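Pimbridge Reuse Forum > Workshop Practice > Desktop dismantling: order of work

Noman Jafri
Members are asked to comment on the draft procedure for desktop towers. The Redo scheme received 70 units in September, and a common order of work is required. It is proposed that the processor and memory be removed first, with the case laid on its side.

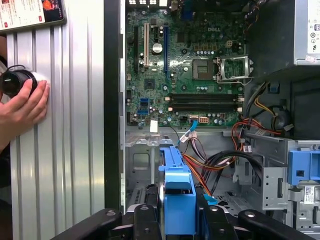 The coin cell should follow, and must be placed in the battery tin. Cables are to be released at the connector and never pulled by the wire.

Trullberg_Stores
I must disagree with the order. The drive carries the donor's data and should be removed and labelled before any other part.

Noman Jafri
The point is noted. However, with the drive left until last, one person can clear 8 boards in a session without changing tools.
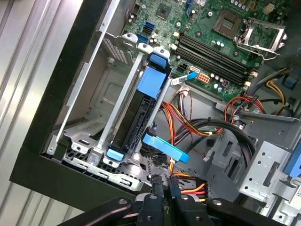 Soomro
I support Trullberg_Stores. Speed is a secondary matter where personal data is concerned. I would also request that the socket lever be closed before a board is stored.

Noman Jafri
The request regarding the lever is accepted. The order of work will remain open for comment until 8 pm tomorrow.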